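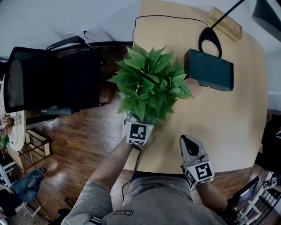

Page last changed: 18 February 2023

Traffic and Municipal Court > Tickets and fines

Topic: Anyone used Grellex to fight a speed camera ticket in Retodville?

Tanner Beaudoin
Got a camera ticket in the mail for 23 over on the hill road coming into Retodville. Fine is $333. I don't remember the drive well enough to say I wasn't speeding, but 23 over on that hill in my truck would surprise me.

A guy at work says to use Grellex. You upload the notice, pay a fee, and they write a letter to the court for you. The site says "most" of their customers get a reduction or a dismissal. Most of how many? What kind of reduction? I looked for an answer to either question and found a lot of smiling testimonials with first names only.

Has anyone here used it, and did it do anything you couldn't have done with a stamp?

Amrit Bélanger
Used it last April on a red light ticket. Got the fine cut and no complaints from me. The letter took them one evening and I never had to go to court. If you're busy it's worth the fee.

Tanner Beaudoin
Cut by how much, if you don't mind saying? And did you see the letter before it went out?

Amrit Bélanger
Less than half. I saw it after. It was a page long and it said I had a clean record and was asking for leniency. I know what you're going to say.

Tanner Beaudoin
I was going to say the court mails a form with the ticket that has a checkbox for exactly that. Mine is sitting right in the envelope. "I admit the violation and request a reduced fine."

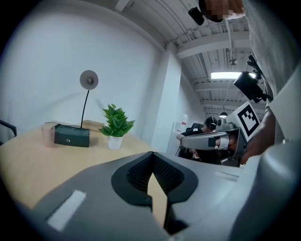
Kendra Penner
Please don't tick that box if you think the reading is wrong. It starts with the words "I admit." Once you send it in you may have a hard time getting a hearing on anything else. Same goes for a letter somebody else writes on your behalf asking for leniency. Read it first and see what it concedes.

What I'd do is ask in writing for the calibration record for the camera. The contractor in Retodville is Fludent, unless they've changed. The notice should name them in the small print on the back.

Tanner Beaudoin
It does say Fludent. It says the unit was "verified regularly." No date. Is that supposed to be enough?

Amrit Bélanger
You guys are going to spend three weekends on this to save the price of a couple of tanks of gas. The calibration thing is an internet legend. Everybody's cousin got off on calibration. I've never met the cousin.

Kendra Penner
Fair, I haven't met many cousins either. I asked for the record on mine, got it, and it was fine, so I paid. Cost me one letter. I'm not saying it's a magic trick. I'm saying he has a specific doubt about a specific number, and the record is the thing that speaks to it. A leniency letter doesn't.

Also check who the notice is addressed to. In a lot of places a camera ticket goes to the owner and the town doesn't have to show who was driving, but the rules are different from state to state and sometimes they changed last year. Don't go by what a website from another state tells you.

Tanner Beaudoin
Addressed to me, my truck, and it was me driving. No way out there and I wouldn't lie about it.

I wrote to Grellex to ask whether they request calibration records. The reply said their "legal team reviews every case individually." I asked if the legal team has anyone licensed in this state. That was a while ago now. I'm taking the silence as a no until I hear different.

Amrit Bélanger
Or they're a small company with a full inbox.

Tanner Beaudoin
Could be. They took no time at all with the first answer, the one about payment.
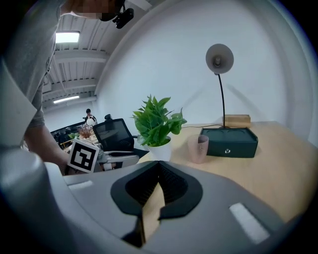 Jocelyn Lachance
Watch your deadline while you're waiting on people. The hearing request on these is short and it runs from the date printed on the notice, whatever day it landed in your mailbox. My notice had 18 days left on it when I opened it. Being in the middle of an email exchange with some service doesn't stop the clock, and neither does asking for records, at least where I am. Send the hearing request and the records request together, certified mail, and keep copies.

And if you want a real lawyer, the Lévesque office across from the courthouse used to do a short paid consult. I don't know that it makes sense on a ticket with no points. Does yours carry points?

Tanner Beaudoin
Says no points. "Civil penalty only." I'd like to see where that's written down apart from the notice, considering my insurance agent wouldn't give me a straight yes or no on whether they'd see it.

Kendra Penner
Ask the agent by email so you have the answer in writing. Agents will say all sorts of things on the phone.

Geetha Acharya
I contested one from the same hill and lost, so here's the other side. I got the record, found one inspection date I thought was late, and brought it up. The hearing officer said the late date came after my ticket and the one before it was good. Took less time than finding parking. I paid the full amount plus a hearing fee, so look for that fee on your notice before you decide. It's on the back and it's tiny.

Tanner Beaudoin
Found it, thank you. Not happy about it, but I'd still like to see the record. Hearing request and records letter are both written and going out certified in the morning. Skipping Grellex. If Fludent's paperwork looks good I'll pay and stop complaining.

Amrit Bélanger
You won't stop complaining. Post the record when you get it though, I want to see what one looks like.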